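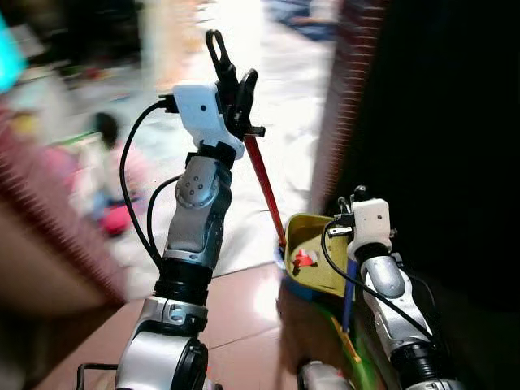

Can it put the pens away, though?

September 30, 2021

My sister-in-law Sabina rang in July to ask whether she should hold off buying a new dishwasher, as she'd read that in a couple of years there would be a machine to do the washing up and the putting away as well. I told her to buy the dishwasher. She bought it and it's very quiet, and I've been arguing with people about it ever since.

So I'm setting out where I stand, mostly so I can send a link the next time Radymyr starts.

Take the tray with the pen in it and the arm going in with a long red rod between two black fingers. Picking something up and putting it in a tray is about as small as a chore gets. Any of us would do it on the way past while talking about something else. For a pair of arms it's a proper job of work. The fingers have to close on something thin, at an angle that lets it go in without knocking whatever is already there, and then they have to let go at a sensible moment. I'm perfectly willing to say I'm impressed that it can be attempted at all. I'm less willing to say it's tidying.

Tidying, in our house, starts with deciding what counts as mess. The pen on the stairs is mess. The pen on the shelf by the phone lives there and heaven help you if you move it. Half a cardboard box on the landing was a boat for most of the summer, and I'd have paid for the damage if I'd recycled it. I don't see how you tell a machine that. I can barely tell the other adults.

Radymyr says I'm being unfair and that every machine starts with an easy version of the job. Fine. He sent me a long video of a thing called the Vorniren, made by a firm called Pernora, loading a kitchen drawer. I watched all of it, which he admitted he hadn't. It does load the drawer. Spoons, forks, a spatula. The video says "7x speed" in the corner in very pale letters, and I had a go at working out what that meant in real life and decided I could have loaded the drawer, made tea, drunk it and emptied the drawer again out of spite. The cutlery was also laid out in a row to begin with, all facing the same way. If anybody in my house laid the cutlery out in a row I wouldn't need the Vorniren.

There's a price on their website now too, or a "from" price, which is 1,348 a month on a lease and doesn't include somebody coming out when it stops. I did write and ask how often it stops. The reply was very friendly and answered a different question.

Nataša, who I used to share a desk with, works at a packing firm out at Ustik and she's the person I trust on this, as she's paid to get boxes out of the door and has no interest in the future as such. They have had arms on the line for years. They're good! They lift the same carton from the same spot to the same pallet all day long and don't hurt their backs. What they tried last year was an arm to pick mixed items out of a bin, and she told me it managed some 80 per cent of them. I said that sounded all right. She said I should imagine a colleague who dropped or ignored every fifth thing you handed them, and that a person then had to stand next to it to deal with the leftovers, and that person might as well have been doing the picking. It was switched off by the spring. She thinks they'll try again and she thinks it will be better. She wouldn't put a year on it.

I keep coming back to that one in five. At home it's worse, I think, because the last fifth is where all the work is. Most of a kitchen is easy. Plates go with plates. What takes the time is the lid with no tub, the bag of something that might be fennel seed, and the sticky patch that wants hot water and a bit of swearing.

Then there's the floor. The arms I've seen mostly stay put and have things brought within reach. Our floor has toys on it, and a rug that rucks up, and people lying down on it without warning. The robot hoover (yes, we've got one, it was a present) does the middle of the sitting room well enough provided I pick everything up first. So I do 2 jobs now, the picking up and then rescuing it from under the radiator.

I want to be fair, so here's what would change my mind. Let one into an ordinary house on an ordinary morning with nothing laid out ready. Play the film at normal speed. Leave in the bits where it goes wrong and show me who sorts it out. I don't even need it to be quick, as I'd happily let it potter about while we're all asleep, if it was quiet and I could trust it near the glasses.

Branislav left a comment on my last post saying people said all this about washing machines. Did they? My gran loved hers from the first day and it did the whole wash, buttons and all. It never needed her to stand beside it holding the fifth sock.

Comments are open again, by the way, I've fixed the thing where it ate anything with an accent in it. Sorry to everyone called Štěpánek.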